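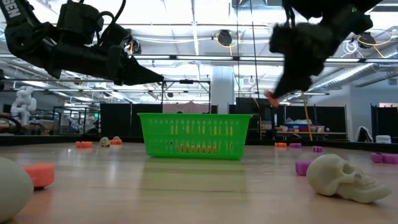
A cesta verde e as peças que ainda faltam guardar.

Posso pôr a mão na mesa com os braços ligados?
Não, gente, nem rapidinho! Eu peço pausa, espero os braços pararem e só aí pego a peça que caiu.

E se uma peça ficar fora das caixas?
Fica lá até o fim da rodada (eu sei, dá agonia).
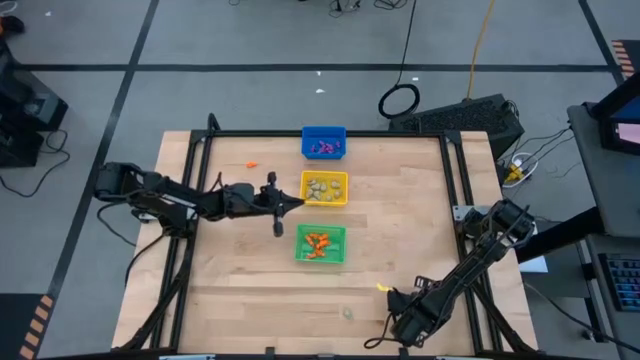
Nandora, julho

Preciso separar por cor?
Aqui eu uso uma caixa para cada tipo: roxas na azul, laranja na verde. Misturou, anota na ficha.

Quanto dura uma rodada?
No máximo 43 minutos, depois 6 de descanso. Dúvidas, fale com o Güven Yalçınkaya.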